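Section 3: Loading Your Kanora Countertop Dishwasher

Now that the hoses are connected and the drain line has a good downhill run, you're ready for the fun part. Take your time with your first load or two, and soon you'll have a favorite spot for everything (most of our owners do!).

Before you load, gather the dishes you use together and scrape off any leftovers.
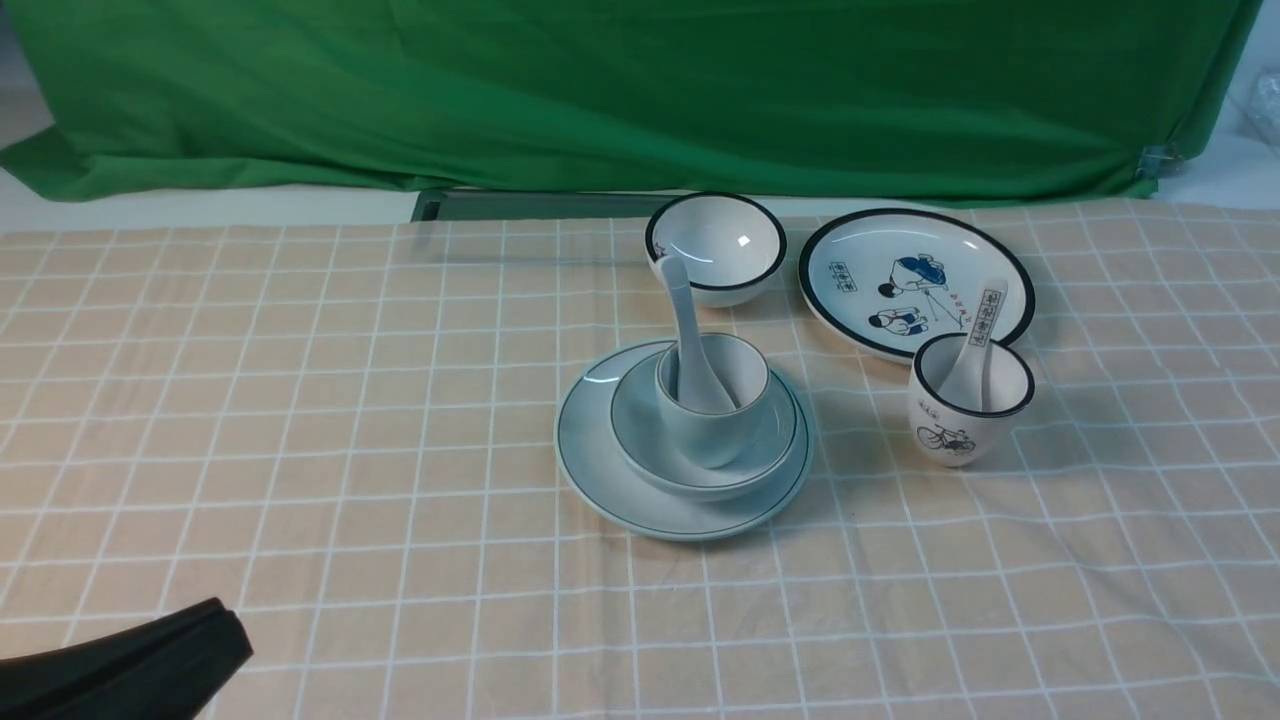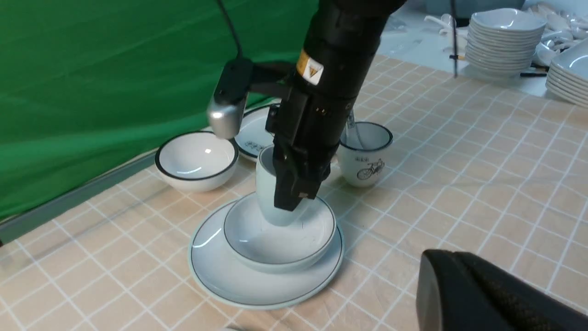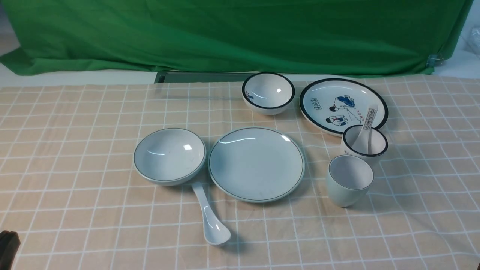

Tableware on a gridded tablecloth (first and last), and a white cup with a white bowl (middle).

1. Pull the lower rack all the way out until it rests on the door. Give it a gentle push down to be sure it's steady.
2. Stand plates between the tines, facing the center, with the widest ones toward the back.
3. Tilt bowls forward so the water can run off instead of pooling.
4. Set cups upside down on the upper shelf. It holds 6 cups of ordinary size, or fewer if you're fond of big mugs, as we are.
5. Drop silverware into the basket, handles down for forks and spoons, handles up for sharp knives.
6. Spin the spray arm by hand. If it bumps anything, move that piece and try again.

Note: Hand-painted or gold-trimmed pieces are happier in the sink. Check the maker's mark on the bottom if you aren't sure.

Caution: Never reach past the rack while the heater light is on. Wait three minutes after the cycle ends, then open the door slowly and let the steam out.

Next, turn to Section 4 to add detergent and rinse aid.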